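Home | Issues | Materials | Storage | Contact

Sorting mixed plastics on the bench: notes for the April intake

2018-11-02

The Urlow reuse store now sorts household plastics by shape before color. Under the old method a crate of 62 items went straight into color bins, and tall containers ended up lying across small ones. Lids were separated from bodies, and handles caught on whatever was stacked next to them.

The revised order has two passes. Tall and handled pieces come out first and are stored upright, no more than 8 to a shelf. Cups, bottles and boxes follow. Small loose items go last, into a shallow tray with a 9 cm wall. Color is written on the shelf tag and no longer decides the location.

Bottles are stored on their sides only if the neck is clear of the shelf edge. Bottles with spouts are listed separately on the Droma sheet, spout color included. The store holds more than 2000 pieces, and the sheet has to be complete before the April intake — partial sheets will be returned.

Strap handles remain the main problem in the first pass. A soft strap adds width that the body measurement does not show. On the tall pink container the strap hangs in a long U down the right side, almost to the tabletop, and a piece of that type should be given the width of body plus loop. Rigid handles are measured as before.

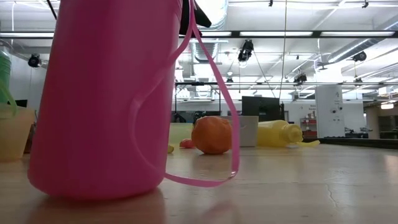
Related items
Shelf tags: revised layout
Prata crates, second delivery
Zurkum annex: opening hours
Matching lids to boxes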